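4.2 Do play-food tasks measure what children eat?

Much of the case for preschool nutrition lessons rests on sorting and choosing tasks done with toy produce (Figure 3). We think the case is weaker than it looks.

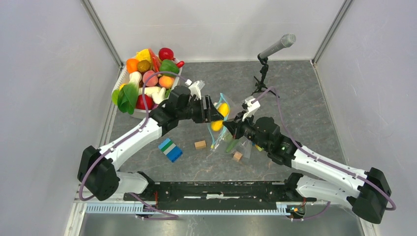
Figure 3. Toy fruits and vegetables in a white plastic basket.

The usual claim runs like this. A child who picks more vegetables from a basket of pretend food after a set of lessons has come to like vegetables more, and will eat more of them at lunch. The first step is doubtful and the second has hardly been tested. Giannakopoulos and Tu pooled records for 1675 children and found a clear rise in vegetable picks after teaching. Only 157 of those children had their lunch plates weighed as well. Among them, the link between picks and grams eaten was close to zero, and it stayed there when the authors dropped the two schools with the poorest attendance.

Supporters of the Climudell program answer that plate weighing is noisy. It is. Children trade food, drop it, and leave it because the bell rang. But noise in the lunch measure can't be used to rescue the toy measure, which has troubles of its own. A plastic carrot has no smell and no bitterness, and it costs the child nothing to choose it. A four-year-old who has just spent 5 sessions hearing an adult praise carrots can guess which item the adult would like handed over. Fashola reports that picks fell back to the starting level when a stranger ran the task, a result that later reviews mention only in a footnote.

Bianchini offers a milder defense: the tasks show that children have learned the names and groups of foods. We have no quarrel with this. Naming is worth teaching, and toy produce is cheap, clean and easy to store. Our objection is to the slide from naming to eating, which in several of the papers we read takes place between the results and the abstract.

We would also like to see longer follow-up. The Nikau schools were visited again after some 4 months, and by then the taught and untaught groups could not be told apart on any measure, toy or real. Gil puts this down to staff turnover. That may be right, but turnover was not recorded, and the same pattern would appear if the lessons had never changed eating at all.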